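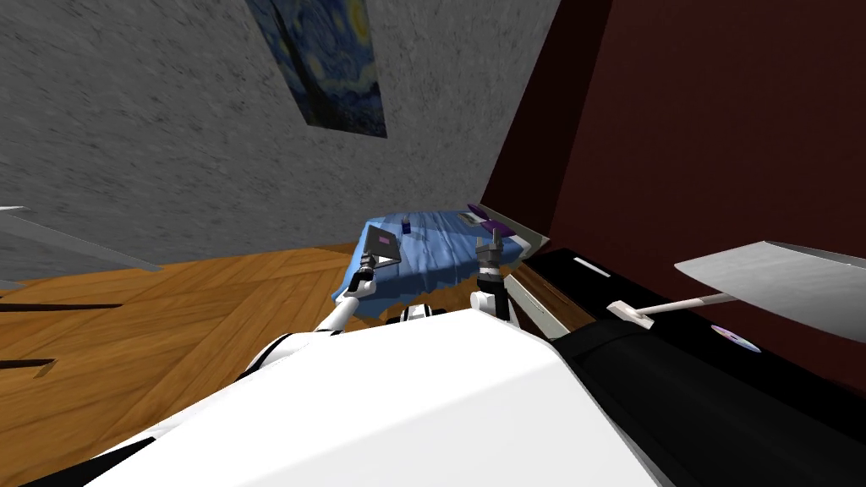 Selthorpe bedroom, tidy-up task. Gray card in the left hand, right hand on approach to the purple thing.

March, notebook 4, continued from the page with the coffee on it.

Chore for this week is "clear the blue cloth." Katwood's spec calls this a beginner task. It was written by someone who has never shared a house. Pick up the loose items, put each where it belongs, leave the cloth the way you found it. My nephew can do the first part and so can a dog, if you aren't fussy about the second.

Policy is Meltorau, the version from before the weekend retrain, because the retrained one has taken to waving. Simulation only so far. The real arms are waiting on a wrist cable and I am not going to write down how long they have been waiting.

Batch total is 116 episodes overnight. I scored them by hand this morning with the sheet taped to the desk, since the auto-scorer gives full marks for anything that isn't touching the cloth, and that includes the floor.

Notes on scoring, so the next person does it the same way:

Put away means let go of, in the right place, and still there when the episode ends. Let go of above the right place doesn't count. I went back and forth on that and then watched the bottle episodes again and stopped going back and forth.

Holding it at the end of the episode is its own column. I labeled it "still thinking." It is the fullest column on the sheet.

Thin flat things are better than last month. It used to push them along the cloth until they went over the side, then look very pleased with the empty spot. It now gets a finger under the edge more often than it doesn't. The trouble comes after. With something in each hand it has no free hand, and it hasn't worked out that one of them could be put down. A person carrying a plate and a mug and needing a door opened will use an elbow, or shout. Meltorau has no elbow behavior and we haven't budgeted for shouting.

Two-handed jobs are where every household demo gets quiet, if you watch enough of them. One hand, one object, one clear spot, fine. Ask for both hands to be busy with different things and you find out who has been editing.

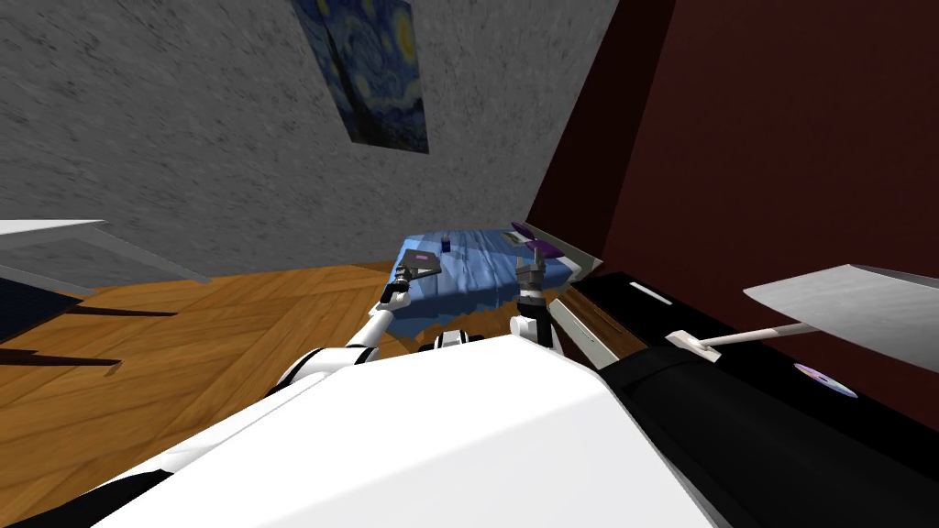

Tiago Macedo says I'm grading it like a mother-in-law. His case, copied off the whiteboard before it gets wiped: a washing machine doesn't fold either and we all agreed it was a miracle. Build a machine that gets the stuff into the grippers every time and let the person in the house do the putting away. He would pay for that. He would pay for half of it.

I wrote under it that a machine that picks up everything you own and then stands there holding it is a description of my brother moving apartments. Tiago drew a small washing machine next to that. We left it.

He has a point about where the value is, though, and I'd rather argue it here than at the board. The picking is the part people hate, all the bending over. If the robot did the bending and then stood at a fixed spot with its hands out, you could take things off it like a coat rack. Nobody has asked for this in a grant application. I may.

Shop-floor comparison, since Petchrat keeps bringing it up: their bin station does one part, one pose, one light, all day, and it's better than any of us at it. Then somebody changes the part supplier and a technician spends the afternoon in there with a laptop. A bedroom changes supplier every morning. That's the entire difference and I could have saved us a slide deck.

Other things from the batch:

Cloth. Dragging is down. When it does drag, it's the back of the hand on the way out, so this is a retreat problem and I've been tuning the approach. Two days on that. Moving on.

Bottle. It prefers to go for it last. I can't find anything in the training set that would teach it this. I sympathize.

Resets. The resets took longer than the chore did until I scripted them. Before that I was the one tidying a pretend bedroom, with a mouse, at 6 in the morning.

Empty hand. I've been checking the wrist view by itself for what the arm does when it has nothing left to do. Sometimes it comes home. Sometimes it settles on a direction and admires whatever is there. No penalty for loitering in the reward, so that one is on us.

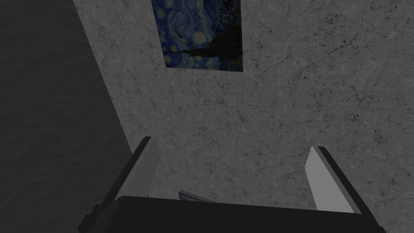
So could it do this in a real house, today, without one of us there?
Not this one. I'd leave it alone with the cloth and the card, and I'd want the bottle to have a lid on.

To do: add a "put one down first" demo set, both orders. Penalty for loitering, small, try not to make it frantic. Fix the auto-scorer's opinion of the floor. Ask about the wrist cable again, nicely. Rerun the batch with Tiago scoring half of it blind, and compare sheets before either of us looks at the other's "still thinking" column.

Disk on the sim machine is nearly full. Don't delete the waving ones, I want them for the party.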